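About Velton

Velton tests household and shop-floor robots for the people who are thinking of buying them. We are based in Fladdale and have been doing this work for seven years. Our clients include aged care providers, hotel groups, furniture retailers and a few small manufacturers.

The question we are asked most often is whether a machine can do the chores yet. Our answer depends on the chore. Moving full totes between two fixed points on a shop floor is largely a solved job. Loading a dishwasher that someone else has half filled is not. Tidying a lounge room falls in between, and it takes up a good share of our test hours.

What we do

Our main product is the Julton List, a set of 247 everyday tasks written in the words a householder or shift supervisor would use. "Straighten the cushions" is one task. "Pick up whatever is on the rug" is another. Each task is attempted in furnished rooms or on a working bench, with ordinary lighting and ordinary clutter. We record whether the job was finished, how long it took and whether a person had to step in.

At the last full review in February, 162 of the tasks had been completed at least once by at least one machine without help. That figure is often quoted back to us as if it meant the tasks were done. Once is a low bar. For a purchasing decision we look at repeat runs, and the number drops sharply.

Soft furnishings are still slow going. A cushion changes shape when it is gripped, and a small, flat item on carpet gives the fingers very little to get under.

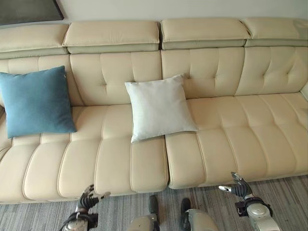
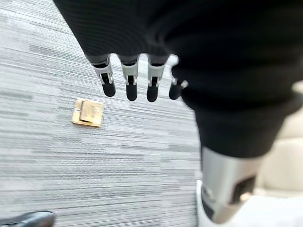

Hands have improved a great deal since we started, and balance has too. Judgement has lagged. Most of the machines we see will carry out a clear instruction reasonably well, but deciding what counts as rubbish and what should go back on the shelf remains hard for them.

How we are paid

Clients pay a flat fee for each report. We don't sell robots or take commissions, and manufacturers can't pay to have a result left out. The Orbán test bench, our shop-floor rig, can be hired separately for up to 2 weeks at a time.

Visiting and enquiries

Our test rooms are open to clients by appointment. Please use the enquiry form and tell us which chores you have in mind, the type of flooring and the width of your narrowest doorway.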